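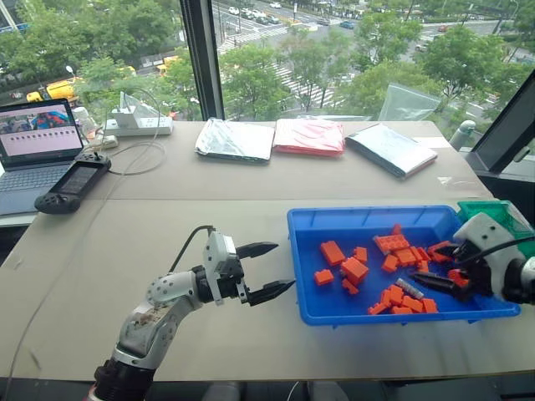

3.2 Sorting mixed bricks from shallow trays

The second part of the study looked at how loose building bricks are best held while they are being sorted. Studded bricks are awkward stock. They come in many heights and footprints, they settle against each other, and a small one is easily hidden behind a tall one. At the Losthorpe toy library, where the question first came up, returned sets were kept in deep tubs and tipped out on the floor each time a set had to be checked.

We compared the deep tub with a shallow tray placed on a table. The layout is shown in Figure 4.

Figure 4. Orange bricks of mixed sizes in the shallow blue tray, with the green container beyond its right-hand side.

Only one colour of brick was used in this part, so that shape and size were the only cues. Flat studded plates were mixed in with taller bricks. Between trials the bricks were put back by hand and not arranged. They tended to end up in loose groups, and we left them that way because returned sets at Losthorpe look much the same. Trials were run beside the window in April, in the morning, with the ceiling lights off.

The stock for the whole study was 340 bricks, drawn from the Finddale collection and washed beforehand. Each trial used a small portion of this, chosen by Donnie Nisbet from a written list. A trial ended when the tray held no more bricks or when 900 seconds had passed.
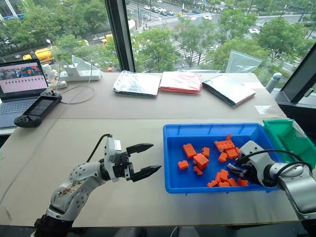

Bricks lying near the front rim took longer to pick up than those in the open part of the tray. A rim gives a brick something to rest against, and a brick lying close to it leaves little space on that side for a grip. Bricks standing upright were quicker than the same bricks lying flat. Flat plates were the slowest of all, and in 9 trials a plate was left until last.

The deep tub gave worse results on every measure except spillage. Median sorting time was roughly double that of the tray, mostly through digging for small pieces at the bottom. Spillage from the tray was low but did occur, usually when a brick was dragged up the side before being lifted clear.

Gavalas reported a similar effect for wooden blocks in open boxes, though with larger pieces and a higher rim. The Zellport trials used no rim at all and are harder to compare with ours. Rim height is taken up again in section 3.4.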